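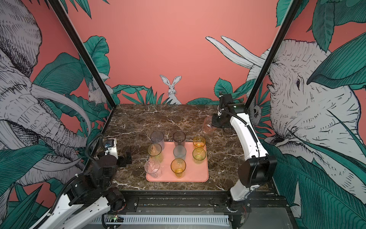 Figure 3. Cup task, two-arm station. Most of the cups stand on the tray; a clear pinkish one lies on the tabletop by the right gripper.

4.2 The cup task

I'll start with the task that ate most of our semester. The club had already done block stacking and a towel fold, and I wanted something that looked easy enough for new members to sign up for and was still hard enough to write about. Plastic cups on a tray did the job. The starting layout is a set of tinted cups in rows on the salmon-pink tray, and the two arms have to clear them, stand up any that have fallen, and put them back in rows. Figure 3 shows the station with a cup down on the marble.

We named the two arms early on, and I'll use those names from now on because everyone's notes do. The left one is Poder and the right one is Storar. Both have a parallel gripper. The control code is a fork of Dramby, the package our club wrote for last year's competition, and it still carries some of that year's bad decisions (more on the timing bug in Section 5).

Mingxuan Kong and I split the teaching. He ran the sessions on the left arm and I ran the right, and we had 13 students sign up, most of whom had never driven an arm before. Each student got a short practice run with cups standing up, then moved on to cups lying down. I honestly thought the second part would take an afternoon. It took weeks! A standing cup is friendly. You come in level, you close, you lift. A cup on its side can roll, and if you close a little off center it squirts out and you're chasing it toward the back wall.

Sihan Ren came up with the trick we ended up teaching. You bring the gripper down with one finger just inside the rim and the other outside, pinch the wall of the cup lightly, then turn the wrist as you lift. It's slow and a bit ugly to watch, but students could repeat it. Jianguo Qian preferred to grab around the whole body of the cup, and he was faster than any of us when it worked. We kept both styles in the data and labeled them "rim" and "body" so we could compare them later.

Clear cups gave us the most grief in the logs. Our cup detector (Tianyou Qiu trained it, and he would like me to say it was his first one) did fine on the amber and dark gray cups and kept losing the clear ones, mostly when they were lying down and the marble veins showed through. We tried raising the confidence threshold, then lowering it, then gave up and collected more examples. By the end we had 400 labeled stills, and the clear cups went from hopeless to merely annoying.

For scoring, a trial counted as a success if every cup was upright on the tray when the clock ran out at 60 seconds. Touching the other arm ended the trial. We argued a lot about that second rule – Damian Jakubowski wanted a soft penalty, and he may have been right, since it threw out some very nice runs where Poder and Storar barely brushed wrists at the tray edge. I left those runs in the shared Yuan folder with their own tag, so anyone who wants to rescore them can.

One more thing for clubs planning to copy this task. Decide the row order before you start recording. We let students put the colors back in any order for the first batch, then switched to a fixed order, and the two batches can't be mixed without a lot of relabeling. I did that relabeling myself, over two long evenings, and the results in Table 2 use only the fixed-order trials.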